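Snacks for the long train ride

So I've finally booked the train to Binholm in June, and if you know me at all you know the first thing I planned was the food.

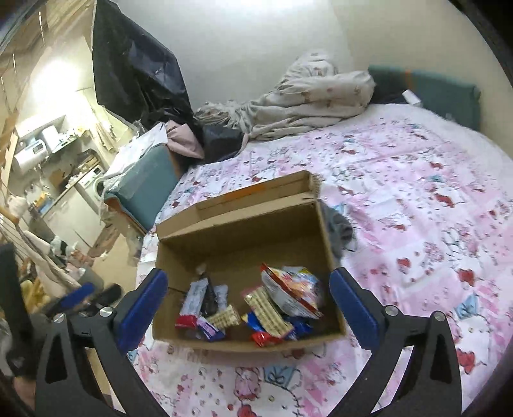
It's 11 hours if everything runs on time (ha!), and the dining car closes at 3 in the afternoon, right when I start getting hungry again. Last year I got on with one banana and a bottle of water. By dinner I was grumpy enough that Ritva moved across the aisle to read in peace.

My rule now is salty first, sweet later. If I open the chocolate before lunch it's gone before lunch, and then I spend the rest of the trip thinking about chocolate. Crackers are great, chips are fine if you don't mind crumbs in your sleeves, and anything with a strong smell stays home – sorry, Dima, I'm talking about your smoked fish.

I also bring a couple of things to share. A kid across from us last time had run out of everything, and one pack of cookies bought us peace all the way to Fiststead!

Drinks are where I still get it wrong. Coffee in a thermos tastes like the thermos by noon, and I'm not paying train prices for tea. Toivo swears by cold barley tea, so I might try that, though I've never had it and 11 hours is a long time to be stuck with a drink you hate.

Still need to find my neck pillow. I think Sirkka has it.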